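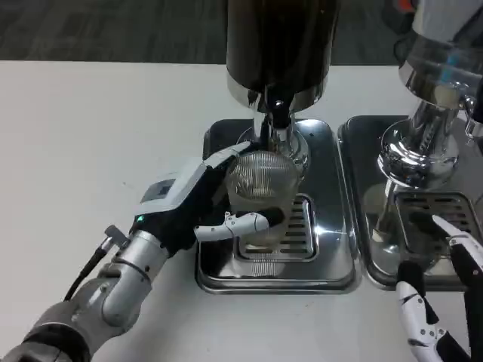 Can I stop a remote-control recording halfway through and pick it up again later?

You can pause for up to 8 seconds and the take stays valid. Anything longer closes the file, and the task has to be started over from the home pose.

Ticket: Left hand closes late during teleop, glass tasks only
Product: Burnorex teleop station, two-arm setup
Site: Plisport, demo kitchen
Status: Resolved, one item left open
Priority: Normal

Opened by site, 9:10 am

We are recording demonstrations for the drink dispensing task. The operator drives both arms with the gloves and the headset. The task is to pick up a glass, hold it under the spout over the drip tray, wait, and set it down on the table.

Since we restarted the station this morning the left hand closes late. The operator closes their fingers and the robot's fingers follow after a delay you can easily see. The arm itself is fine and tracks the wrist with no lag. The right hand is fine too.

Two glasses have slipped so far. One landed in the drip tray and one rolled off the table. Neither broke. We have stopped using glass until we hear back.

What we tried:
Restarted the glove software. No change.
Swapped the glove batteries. No change.
Recalibrated the left glove with the flat hand, fist and pinch poses. A little better for a few minutes, then the same as before.

Status light on the left hand is green. There are no errors on the operator screen.

Support, 9:42 am

Thanks, the notes help. A green light on the hand means it has power and is talking to the arm. It doesn't say anything about how old the commands are when they get there.

Please do these in order and write down the result of each:

1. Open the station page and go to Hands, then Timing. Note the command age for left and right.
2. With the arms parked and nothing in the hands, run the finger sweep from the station page with the gloves off. Watch whether the left hand still lags.
3. Check that the connector at the left wrist is fully seated. Power the arm down before you touch it.
4. Send us the session log from this morning.

Please don't recalibrate the glove again for now. It overwrites the old values and we would like to compare them.

Site, 10:25 am

1. Left shows 500 ms. Right shows 4 ms. The left number hardly moves.
2. Finger sweep with gloves off: both hands move together. No lag on the left.
3. Powered down, unplugged and replugged the wrist connector. It was seated fine before. No change after power up.
4. Log uploaded. It has 1,897 lines in it, sorry, we left the verbose setting on.

Also, the operator says the lag is the same whether the hand is holding something or not. It only matters with the glasses because the foam cups give a bit and stay put.

Support, 10:58 am

That rules out the hand and the cable. The sweep runs on the station computer and goes out to the hand over the same wire, so if the sweep is on time, the delay gets added before that point.

The left number sitting at such an even value is a clue. A bad wireless link gives you a number that jumps around. A steady one usually comes from a setting. Verbose is fine by the way, we would have asked for it.

Can you tell us which operator profile was loaded this morning, and whether anybody used the station for a different task before the restart?

Site, 11:15 am

Profile is "drinks_two_hand". Yesterday afternoon the station was used for the Karakaya towel folding set, and that one has its own profile. We switched back before we started today.

Support, 11:50 am

Found it in the log. The towel profile has grip smoothing turned on for the left glove. It averages the finger positions over a window so that small tremors don't open and close the hand on thin cloth. When you switched back to the drinks profile, the arm settings and the right glove settings loaded. The left glove file did not load and the station kept the old one. There is a line for it near the top of the log, marked as a notice and not as an error, so nothing came up on the operator screen.

The file was skipped because it's locked. Most likely the profile was open in the editor on another computer when the station restarted.

To fix:

Close the profile editor on every computer connected to the station.
On the station page go to Profiles, pick drinks_two_hand and press Reload All. Switching away and back is not enough.
Go to Hands, then Timing, and check that left and right are close to each other.
Recalibrate the left glove once, as the calibration you did this morning was made with smoothing on.
Do a few practice grabs with a foam cup before you go back to glass.

Site, 1:20 pm

The editor was open on the laptop in the office. Closed it and did Reload All. Left now shows 4 ms, same as the right. Recalibrated. The operator did a set of grabs with the foam cup and then went back to the glasses. No slips, and the fingers follow right away.

Two questions. What do we do with the takes we recorded this morning before we noticed? And should the operator hold the glass in the air under the spout, or let it sit on the tray? We have takes both ways.

Support, 1:55 pm

On the morning takes: please mark them with the "timing" tag and leave them out of the training set. Don't delete them yet. The arm data is good, but the hand data in those files was recorded from the smoothed signal, so a policy trained on it would learn to start closing its fingers too early or too late depending on how the operator was making up for the lag. People do start making up for it within a few tries, often without noticing. Takes from yesterday's Karakaya set are not affected. Smoothing was supposed to be on for those.

On the glass: either one can work, but pick one and stick with it for the whole set. If the operator sometimes holds and sometimes sets it down, and nothing in the camera view tells the robot which to do, you will get a robot that hesitates over the tray. Resting it is easier on the operator's arm. Holding it just above the tray means one less release and one less grab near the spout, where the fingers have little room. Your task sheet from Drendance doesn't say, so please check with them before you record more.

One more thing we saw while going through the log: the right arm is sending commands the whole time even in the takes where only the left hand does anything. If the right hand has no job in this task, have the operator park it with the foot pedal at the start of the take. Otherwise every small drift of the right arm goes into the data as if it were on purpose.

Site, 3:05 pm

Drendance wants the glass held, not set down. We have put that on the task sheet and will redo the takes where it was resting. Morning takes are tagged.

We tried the pedal and it parks the right arm, but the headset view dims for a moment when it does. Is that normal?

Support, 3:30 pm

The dimming is normal on your version. It is part of the parking notice and does not show up in the recorded video. You can turn it off under Display, then Notices.

We are marking this as resolved. Left open on our side: a skipped profile file should show up as an error on the operator screen and stop recording from starting. That request has gone to the station software group and is linked to this ticket. Until it's in, please look at the Timing page each time you change profiles.

Site, 3:40 pm

OK, added to the startup checklist. Fine to close.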